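**Welside Center Returns Two-Arm Kitchen Cell to Service After Hand Overhaul**

The Mamthorpe Automation Center at Welside has returned its two-arm food handling cell to regular operation following a scheduled overhaul of both robot hands and a full recalibration of the arms. The work began in July and was completed on Tuesday, when the cell passed its acceptance run and was released to users at 2 p.m.

The cell, known within the center as Tannous, is used to develop and test handling routines for kitchen and catering work. It consists of two arms mounted at one side of a table, each fitted with a five-fingered hand. According to the center's maintenance record, the hands had completed 217 hours of operation since their last inspection. Center policy calls for them to be opened and examined before they reach 250.

Technical staff removed the hands from the wrists and checked the finger tendons for wear. Two tendons in the right hand had stretched beyond the permitted limit and were replaced. The left hand required only cleaning and fresh lubricant. The wrist couplings on both arms were then reseated and tightened in the order given in the service manual, and the cable guides along the forearms were refastened.

Teófilo Flores, who supervises maintenance at the center, said the right hand had shown signs of trouble before the overhaul.

"Operators had reported that the index finger was closing late on small items," Mr. Flores said. "We adjusted the controller twice, and the delay came back both times. At that point the proper course was to take the hand off and look inside."
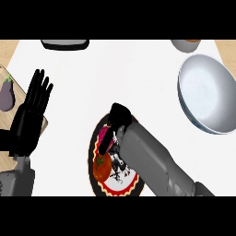
Recalibration was carried out first in simulation and afterward on the physical cell. Under the center's procedure, new joint limits and grip settings are loaded into a model of the cell and tried there before any motor is switched on. The model is maintained in Rurkia, the simulation package the center adopted for all of its cells. In the rendered kitchen layout, the left hand is held open over a cutting board while the right reaches down to a decorated plate with a tomato at its rim, an arrangement that lets staff review the position of one hand at rest and the other close to a surface. Any contact force above the set limit is recorded, and the settings are returned for correction.

The first set of values did not pass. The right wrist had been entered with the offset from before the repair — a clerical error, the center said — and the simulated hand pressed harder on the table items than the limit allows. The corrected values were accepted the following morning and transferred to the controller.

Acceptance on the physical cell consisted of 80 consecutive grasps by each hand, performed at reduced speed under the supervision of a technician. Both hands completed the series without a dropped item. Full speed was restored after the emergency stops and the table-edge limits had been tested separately.

The center has also revised its inspection schedule. Tendon tension will now be measured at the end of each working week and entered in the cell's log, and the simulation model must be updated on the same day as any mechanical change. Spare tendons for both hands will be kept at Welside — previously they were ordered as needed from the Mamthorpe stores.

Users whose bookings were affected by the overhaul may reserve new times through the center's front office. Saved routines recorded before July should be run once in simulation with the new settings before they are used on the cell.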